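Recording demos on the two-arm table - quick how-to

Vesine lab notes, September 2019

Wrote this fast so people stop asking me in the hallway. Covers the food-and-tableware tasks only. Bolts and cables are on the Drelard page.

Before you start
Wipe the table. Crumbs from the last session show up in the recordings and the model will happily learn them. Both arms to home, grippers open. Check the cable loops at the wrists, if one is twisted unwind it now, not halfway thru an episode.

Setting the objects
Cup near the middle, where both arms can get to it. Foil tray off to one side, and turn it a bit every time - don't square it up with the table edge. Same for small items. If everything sits in the same spot for 33 episodes you've recorded one episode 33 times.
Don't swap cups mid-batch. New cup, new batch.

Recording
1. Start the logger, wait for both arms to show green.
2. Type the task sentence. Short, plain. "Move the cup next to the tray." No abreviations.
3. Drive the arms. Slow is fine, stopping is not. Long pauses teach it to pause.
4. Let go of the object, back off, then hit stop. Gripper has to be clear of it.
5. Mark good or bad right away. You won't remember later.

Missed a grasp? Keep going and try again, those are useful. Label it "retry". Spilled something? Stop, mark bad, clean up.

Anyone not driving stays back from the table and keeps their hands out of reach of the arms.

How many
18 good ones per layout, then change the layout. Full set is 138. Don't try it in one sitting, driving gets sloppy and it shows.

Uploading
Push to the Dramenier folder, one batch per subfolder. Anything under 11 seconds gets rejected by the checker, usually it's a false start so just delete it. Check that left and right aren't flipped in the log - has happened twice.

Layouts with a cup and foil tray go under "table-food". Add the batch number and your initials, and leave the notes field blank unless something broke.
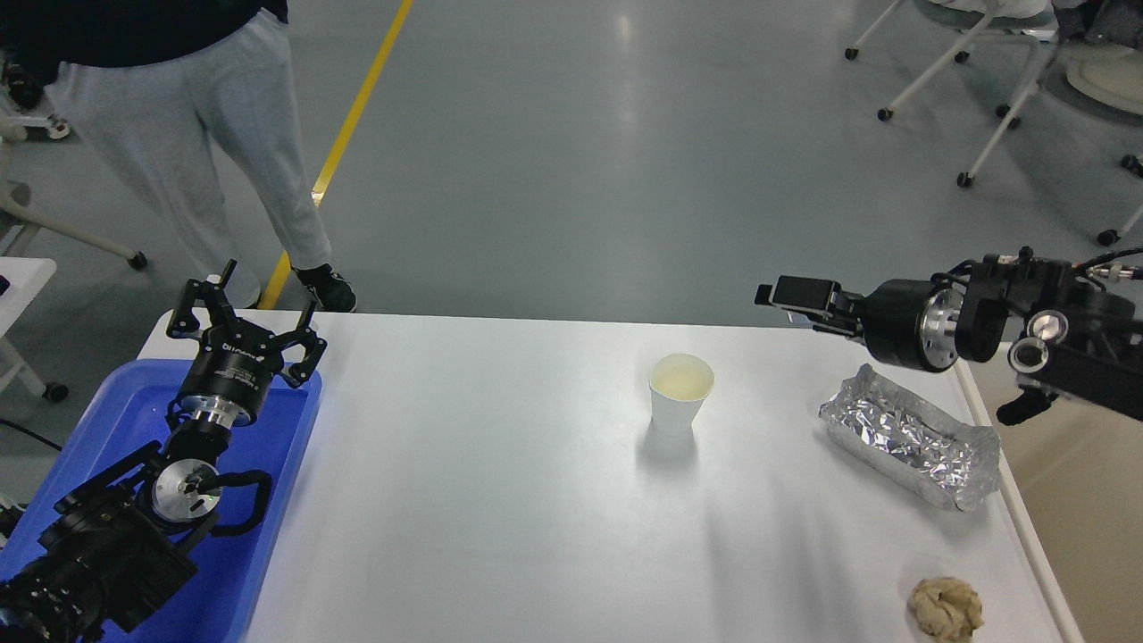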